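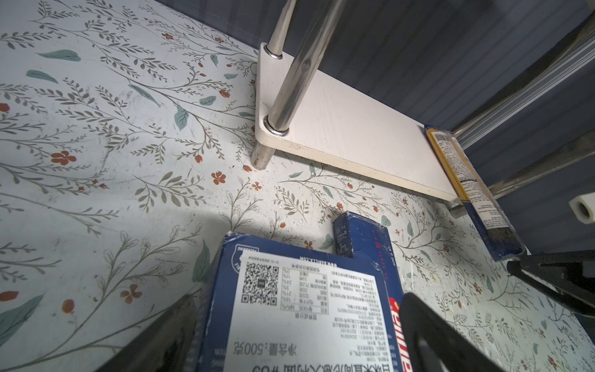

How do you line a storage surface with contact paper when the shelf on it has legs?

Take the shelf off first, line the whole surface in one piece, and put the shelf back the next day. Cutting the paper around the legs is possible, but the cuts open after a few months and crumbs collect in them.

The dry food corner in Dever

This page belongs to the small kitchen that Mieke Prins and I share with Wilson Ospina on the first floor of the Plandier house in Dever. We cook there for ourselves, and in the winter also for the Saturday-club people who come up from the workshop. The dry food corner was the last part of the kitchen to get its turn. I promised to several people that I would put it on the web with the details, so I did it, a little slower than I promised.

The paper
Pale, between blue and white, with thin gray-green stems, small olive leaves and bigger teal ones. The orange flowers have five petals and there are tiny red buds between them. Mieke chose the pattern. I had voted for plain gray, and I am glad that I lost.

The riser
A small board in cream white with rounded corners, on stainless-steel legs. A metal ring sits around the leg where it goes through the board. Under the board there is room for flat things, and this is the whole idea of it.

The boxes
Navy blue, with a long label in Chinese. The one in front is 500 grams net. A smaller dark box stands behind it, with a red strip down the side. Wilson does the shopping for these, and I have learned to ask him before I move anything.

The tall package
Yellow at the top and dark navy lower down, leaning on the end of the board. It is too narrow to stand well alone, so the end of the riser is a good neighbor for it.

The wall
Dark slate blue with fine vertical ridges. We did not paint it and we did not choose it, but the white board looks very nice against it. Dust likes the ridges. A dry paintbrush is better for them than a cloth.

How we put the paper down

The roll came from Votia, the household shop next to the bridge. The pattern is sold there under the name Ngata, number 805. If you want the same one, ask for the number, for there is a second Ngata with yellow flowers and the rolls look alike from the outside. We bought one roll and there was enough left for the inside of two drawers.

Clean the surface with warm water and a little dish soap, then wipe it again with clean water. Let it dry completely. We waited one night. Cor Cuypers, who put paper in his whole pantry in September, did not wait, and he has bubbles.

Measure the length and add 3 centimeters on every side. Turn the roll over and draw on the back, where there is a grid. Look at the direction of the stems before you cut. On the first piece I did not look, and all the flowers were going to grow toward the wall.

Peel only the first hand's width of the backing and fold it under. Place this edge, check that it is straight, and press it down from the middle to the sides. Then one person pulls the backing slowly from under the paper and the other person follows with a folded towel. It is possible to do it alone, but it is not pleasant. For small bubbles we used a needle. For a large bubble it is better to lift the paper and lay it down again while the glue is still fresh.

Cut the extra edge with a new blade and a metal ruler. An old blade tears this kind of paper.

What goes where

We tried several orders before we stopped moving things. The present rules are these, and they hang on the inside of the cupboard door in Mieke's handwriting:

Boxes that are open come to the front.
Tall and narrow packages go at the ends of the riser, never in the middle.
Nothing heavier than a full sugar jar on the board.
Bags without a flat bottom go in the drawer.
The label must be reachable without taking three other things out.

The last rule is mine. Wilson says that it is against the laws of nature in a kitchen of this size – he may be right.

Flour and rice do not live in this corner. They are in closed jars near the window, and they will get their own page if I find the time.

Care

Wipe the paper with a damp cloth and not with a scouring sponge. The printed layer is thin. Tomato and turmeric should be wiped right away, all the rest can wait until evening. Once a month we take everything off, also the riser, and look at the places where the feet stand. If you slide a shelf on contact paper, it leaves a line, so please lift it.

If a corner of the paper comes up, warm it with a hair dryer on the low setting and press it with your thumb until it is cool again. A drop of glue from the tube also works, but it stays a little shiny.

From the visitors' book

Toon Cuypers: Very nice flowers. Is the board strong enough for cans? I have the same question for my own shelf, and my wife says no.

We put 8 cans of beans on it one evening to see. The board stayed straight, but I would not leave them there for a whole winter, and we have the rule about the sugar jar now. Cans are on the floor of the pantry.

Roel Goossens: I would like to know if the paper comes off again. We rent our apartment.

Pull it slowly and at a low angle, with some warm air from the hair dryer. I tested a strip of 100 millimeters on the side of an old cabinet, and it came off with a little glue left behind. Cooking oil on a cloth took the rest. On fresh paint I would not try it.

Cor Cuypers: The bubbles are smaller now. I only wanted to say this.

Text and page were last changed on November 5, 2023. The drawers with the rest of the Ngata paper are finished too, and you may look inside them when you come up for coffee.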